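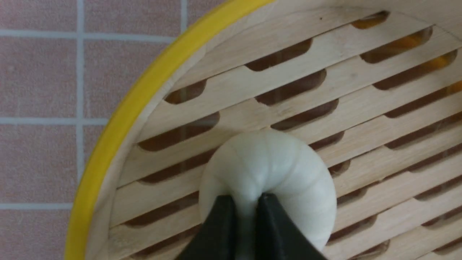
Community > Manipulation > Grippers and End Effectors

Topics | Unanswered | Members | Guidelines | Sign in

Choosing between flat and tapered fingers for soft food items

Songül Akgül
Posted 24th August

Our laboratory is preparing a comparison of parallel gripper fingers for the handling of soft, round food items, and I would be grateful for advice from members who have carried out similar work. The arms are a matched pair of PiPER units on a shared table. The items are steamed buns and dough balls, which must be transferred between a plate and a bamboo steamer without leaving a visible mark.

We have two finger sets under consideration. The first is the set currently fitted, a thick, dark finger that narrows toward the tip. The second is a wider flat pad sold under the name Retance, which we have on loan until the end of the term. Both mount to the same carriage, and changing from one to the other requires only the removal of the tip screws and a new zero position.

The difficulty lies in defining a fair test. With the tapered set, the operator can reach between items that sit close together, but the contact area is small and the dough is pressed on either side of the finger. With the Retance pads, the pressure is spread more evenly, but the pads touch the neighboring item on the way down. A single success rate would hide this difference.

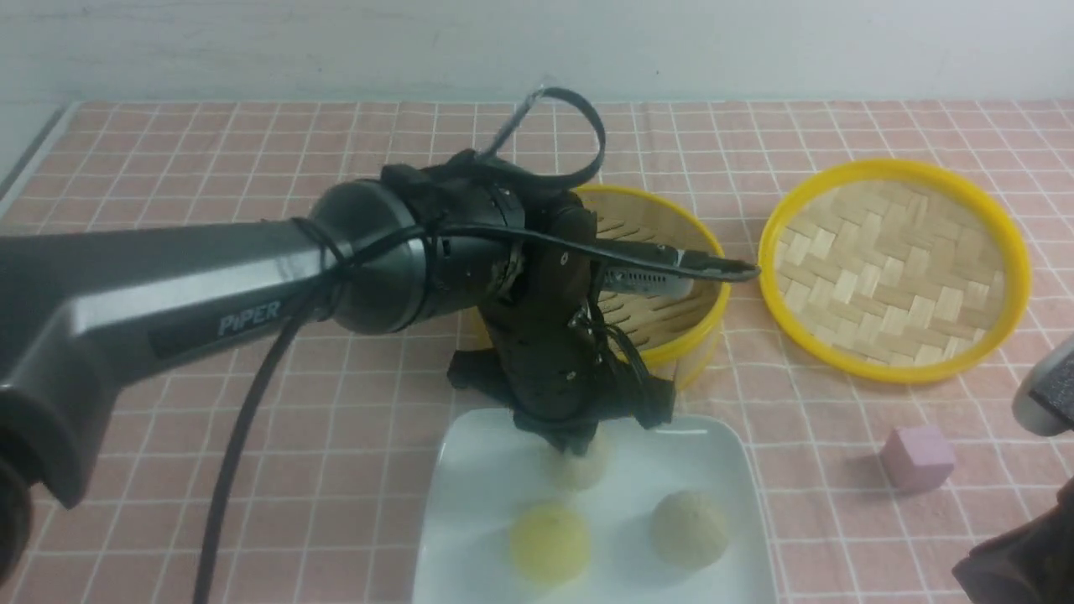

Plate and steamer layout, current finger set.

I would appreciate guidance on three points in particular: whether the closing width should be fixed in advance or left to the operator; whether a wrist camera is sufficient for judging the final approach; and whether a rigid or foam object should be included as a reference.

12 comments hidden | Share | Follow this topic

Noboru Sugiyama

Thank you for a clearly stated request. My department at Oshima completed a comparison of this kind in June, and I can offer the following observations.

The closing width should be fixed for each item type. In our first round the operators were permitted to choose, and the results reflected the habits of the operators far more than the shape of the fingers. In the second round we set one width for each item, recorded it on the run sheet, and did not alter it between finger sets. We completed 73 transfers with each set under that rule. The figures became much easier to interpret, and I would not publish anything from the first round.

Please also record the approach angle. A tapered finger that comes down vertically on a bun and one that comes in from the side produce very different contact, even at an identical width. We used two approaches only, vertical and inclined, and reported them on separate lines.

As for the reference object, I would recommend a small foam cube. It has flat faces, it returns to its shape, and it may be placed on a marked position again and again. A printed grid on the table covering is quite adequate for this purpose. We began and ended every session with the cube, and if the closing results differed from the opening results, the session was set aside and the zero position was checked.

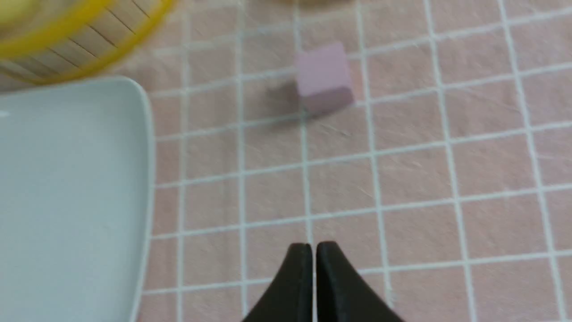 The operator should be instructed to halt before contact on each reference run and to confirm that the fingertips are centered on the object. On one occasion this check showed us that a fingertip had been refitted slightly out of line, and 53 runs had to be repeated. The check adds very little time.

On the matter of cameras, the wrist view is good for the last part of the approach and poor for everything before it. Once the fingers have closed on a round item, they conceal the very surface you wish to inspect. We therefore scored marks on the dough by hand after release, using a lamp held low to the side. An overhead view is useful for establishing whether a neighboring item was disturbed. I would keep both.

Helpful (31) | Share

Koen Jacobs

We have the flat pads and they are fine. Clean them often, dough builds up on the face and then the bun will not let go. I have no experience with the tapered ones.

Helpful (2) | Share

Emiko Shimada

I agree with most of what Mr. Sugiyama has written, with one reservation. A fixed width is suitable where the items are uniform. Handmade buns are not. In our work at Didlow the variation in diameter was up to 3 millimeters within one batch, and a fixed width meant that the smaller buns were dropped and the larger ones were creased. We sorted the buns by size before each session and assigned a width to each size group.

I would further suggest that the steamer be treated as a separate condition from the plate. The wall of the steamer limits the inclined approach, and the slats offer a different surface from a smooth plate when the item is released. If the two are combined in one table, the advantage of a narrow finger inside the steamer may be lost in the average.

The size sorting procedure is described in the Jenavik user notes, under preparation of samples.

Helpful (14) | Share

Previous topic | Next topic | Back to Grippers and End Effectors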